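Buscar en el blog
Escribe y pulsa Intro

Cajas apilables Condora: mi opinión después de unos meses

Las compré en agosto, en plena fiebre de ordenar el cuarto de los juguetes, y ya puedo decir algo con fundamento. Pedí dos cajas, una color crema y otra marrón imitando madera, y me costaron 464 pesos con el envío. Caras no son, aunque tampoco las regalan.

Lo que más me gusta: se apilan de verdad. La crema va encima de la marrón y ahí se queda, aunque mi hijo le pegue con la pelota (lo hace a diario). Las asas blancas son cómodas, y la rejilla del frente me encanta, porque antes los peluches guardados olían a cerrado y ahora no. El cierre naranja, eso sí, va durísimo al principio. ¡Me rompí una uña la primera semana!

La marrón me convence menos. La veta queda bonita de lejos, pero se le marcan todos los dedos y hay que pasarle el trapo a cada rato.

Para las cosas chicas no sirven, se van al fondo y luego hay que vaciar todo. La comidita de juguete, por ejemplo, la dejo aparte en una bandeja blanca de plástico sin tapa.

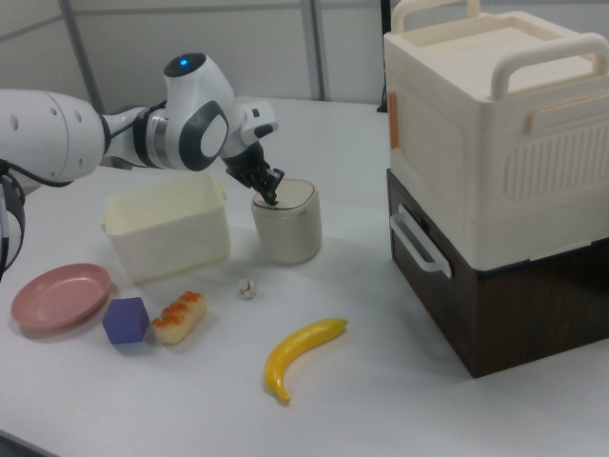

En esa bandeja caben el plátano, el sushi y alguna pieza suelta como el hexágono morado, y para recoger es mucho más rápido. El plato rosa ya es otra historia, siempre acaba debajo del sofá. Si Condora sacara una caja bajita con divisiones, la compraba mañana mismo.

Mi amiga Imani tiene las de Stiriretti y dice que el cierre es más suave, pero no traen rejilla. Yo repetiría con la crema. De la marrón, con una me basta.

Contacto | © Imani Dunleavy y amigas, blog de casa | Volver arriba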